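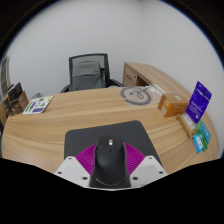 Mouse on the pad, grip from both sides.

Hi Keyvan, and hello to everybody else who has been quietly reading along,

Sorry it took me a few days to get back to you. We had visitors at Stallcombe and then my inbox got away from me, as it does every summer. Your question is a good one and I wanted to sit down with a cup of tea and answer it properly.

On Thu 20 August, Keyvan Soltani wrote:
> We are starting our own hand-shown set for the desk tidying task
> and I keep going back and forth. Should the person holding the
> gripper do the move the same way each time, or should they vary
> it? My first 40 demos all look alike and the policy falls over
> when the mouse is turned even a little. Also, Bình thinks we
> should drop the hand tool and go back to driving the arm with
> the leader rig. Any thoughts from the Pandora people?

First the easy part. Vary where things start, and keep your own habits steady. When I did my first batch for Pandora I was so proud of how neat they were, every one a little copy of the last, and of course the policy learned one mouse in one spot and very little else! Now I turn the mouse a different way before each take and slide the pad over a bit, and then I do the same plain move every time: come in low, open wide, close on the two flanks, pause for a breath, lift, carry, set down, let go, back out. The pause matters more than you would think. If you close and lift in one motion (I did this for weeks) the moment of gripping is smeared over a handful of frames and the policy starts lifting too early.

Please don't clear the desk for it either. Leave the boxes and the packaging and the stickers wherever they have ended up, and let them wander from day to day. Nazanin Rostami had hers spotless for all of January, and then the arm got confused by a coffee cup. She has forgiven me for bringing it up, I hope. 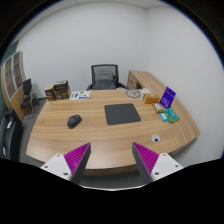
Does the mouse have to start at the same angle each time?
It's better if it doesn't, so long as the fingers can still reach both of its sides without bumping the desk.

As for Bình's idea, I do see the appeal. With the leader rig you only ever record moves the arm can make, and with the hand tool it is awfully easy to twist your wrist into something no arm will ever follow. Forough Bahrami and I threw out 20 takes at Hirkgate for just that reason – all mine, I'm sorry to say. But I get far more done in a morning by hand, and I can feel the mouse slip through the grip, which I never could over the remote. My advice would be to stay with the hand tool, go slower than feels natural, and save the rig for the 2 or 3 awkward corners where you need it.

Oh, and look at the takes the same day you make them. I used to let them pile up, and by the time I found a bad habit it was in 70 of them.

Let me know how the next batch goes, and say hello to Bình for me.

Warmly,
Davoud Rahimi

Filed under: Teaching by Hand, Grippers, List Archive

Comments

Fallahi_bench: The pause before lifting fixed our early lift problem too. We hold it for a slow count of 2.

Forough B.: For the record, a few of those takes were mine.

rk_tinker: Do you keep the fumbled ones? I never know whether to delete a take where I had to grab twice.

Davoud R.: I keep them if the second grab was a clean one – the arm is going to miss sometimes as well, and it helps to have seen somebody try again.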